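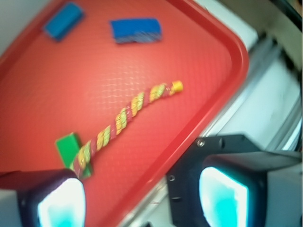
The Rikudex kit costs $639, and I have come to think that most of that money is well spent and that the way it is sold is wrong. Both can be true. I have had one on loan for 29 days from Vernon Lemieux, who bought it in October for the after-school program in Prirnham, and I wanted to write this before I had to give it back and started remembering it more kindly than I should.

The kit is a small desktop arm with a two-finger gripper, a camera that rides down near the fingers, a power supply, a bag of screws and a license for the software. You put the arm together yourself. The box says an evening. It took me two evenings and part of a morning, and most of the extra time went into the cables. The booklet has one drawing for the cable run and it is taken from the side where you can't see the shoulder. If you leave too little slack there, the arm will pull on its own wires when it reaches forward. If you leave too much, you get a loop that catches on things. I have settled for too much.

Once it is built, you teach it by doing the job yourself through the arm, over and over, while the software records. Then the software trains on what you recorded and the arm tries the job without you. The sales page calls this "teach it anything you can do with two fingers." That sentence is my main complaint, and I will come back to it.

What the kit does well is small and solid. The joints hold their position. The gripper closes evenly and the pads grip better than the hard plastic ones on the last arm I tried. The camera near the fingers is soft on anything a little way off, and I expected that to be a problem, but the arm did fine with it once I had recorded enough rounds. The software runs on my ordinary laptop. It crashed seven times in the whole loan period and lost work only once. For a product at this price I call that good.

The practice task I spent the most time on was tidying a tray. You put some toys and blocks on a tray and ask the arm to pick up one of them. The booklet suggests starting with a single block on a plain mat, and I did that, and the arm learned it from 21 rounds of teaching. I was pleased with it. Then I moved to a red tray with several things on it at once, which is closer to how any child's table looks, and things slowed down a great deal.

The trouble comes when one thing lies on top of another. A twisted rope toy lying across a green block looks like nothing much to a person. You lift the rope off, then you take the block. The arm has to be shown that order, and it has to be shown it with the rope at many different angles. If you only ever teach it with the rope lying one way, it learns that way and no other.

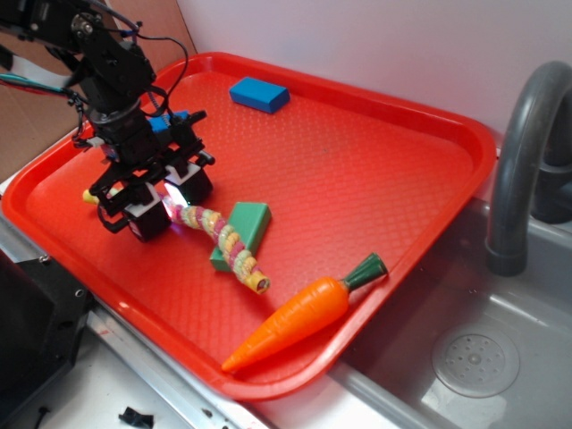
Color matters more than I would have guessed, too. A red and yellow toy on a red tray is a poor choice for a beginner, and the booklet should say so. My blue and green blocks gave much less trouble. Shiny surfaces are another thing to look out for, because the light on the gripper can bounce back off them. I ended up dimming mine, a setting I found on page three of a menu I had no other reason to open.

None of this is a fault in the machine. Arms that cost far more have a hard time with clutter. My objection is that the buyer finds it out alone, after paying, from a booklet that stops at the single block. The promise is "anything," and the instructions cover one thing.

I put this to Antonina Vakulenko, who handles the Rikudex line for the seller, Prultmont. She was polite and she answered the same day. Her view is that people who buy a kit want to experiment, and that a thick manual scares them off. She pointed me to the Dalisay course, a paid set of lessons that covers crowded trays, stacked objects and lighting. I have looked through it. It is good. It is also sold separately, and the lessons on stacking and lighting are the ones any owner will need in the first two weeks.

I don't agree that this is a fair split. An add-on should add something. If the basic skill of picking one object out of several is in the add-on, then the kit on its own is a demonstration, and it should be priced and described as one. Saimi Juntunen, who teaches with the older model, disagrees with me here. She says her students learned more from failing for a month than they would have from a lesson, and she would not want the answers in the box. I respect that. But she has a classroom, a fixed hour and a lot of experience with failure. A parent who has spent $639 on a present has a kitchen table and a kid who wants it to work.

So my advice depends on who is asking. If you have used an arm before, or you have someone like Saimi down the hall, buy it. The hardware is worth the money. If this would be your first, wait and see whether Prultmont folds at least the first part of the course into the kit. Antonina told me it had been discussed and would not tell me more than that.

If you already own one, start with the block on the mat as they say, then add one thing at a time. Keep the objects a different color from the tray. Record more rounds than you think you need with things lying across each other, and turn them between rounds – a little each time is enough. And redo the shoulder cables before you do any of it.

Vernon gets his back on December 7, 2023, with my notes taped inside the lid.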